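Search this site
Go
Opinion

Growth numbers are a poor way to judge a government

By Rehema Shemweta
Mon 17 May
77 comments | 554 shares

Every finance minister wants to be asked about the growth rate. It is a friendly question. If the number is up, the minister takes credit, and if it is down there is always the weather, the oil price or the last government. I have sat through enough budget briefings to know that the second question is usually about the growth rate too.

I would like us to ask about wages first.

The economy grew last year. The figure announced in December was better than most people expected, and I have no reason to doubt it. But a family that earns a living from a market stall or a bus route does not live on the national figure. They live on what is left after rent, school costs and cooking fuel, and on that the government has had very little to say.

Part of the trouble is where the growth comes from. The industrial park at Leite is brought up in almost every speech. Larkow put up its second plant there with a ten-year tax holiday, and Hultex got much the same terms. Between them they promised 1192 jobs. According to the labor office, roughly 60 percent of those have been filled, and many of the contracts run for less than a year.
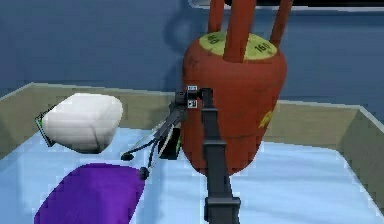 Robot arm and red container in a computer-rendered scene.

I am not against foreign investment, and I am not against machines. A country that refuses both will stay poor. My complaint is that we give away the tax first and discuss the jobs later. The agreement with Larkow has never been published in full. Members of parliament were given a summary two days before the vote.

Atieno Mwakalinga, who spent years in the trade ministry before she retired, argued in a lecture this spring that a tax holiday should be earned one year at a time. A company that meets its hiring promise keeps the break for the next year, and a company that misses it pays. She was told when she first raised this that investors would leave. Some might. Drollix accepted a condition very like it when it leased its warehouse outside the park, and it is still there.

The prime minister likes to compare us with richer countries that grew fast a generation ago. Fine. Several of them were strict about what they asked for in return, and they also spent heavily on technical schools. Our own technical college budget has been flat for three years.

The next budget is a chance to change this. Publish the agreements. Report median wages on the same day as growth, on the same page. Then let voters decide how well the government has done.

Share this article
Comments (77)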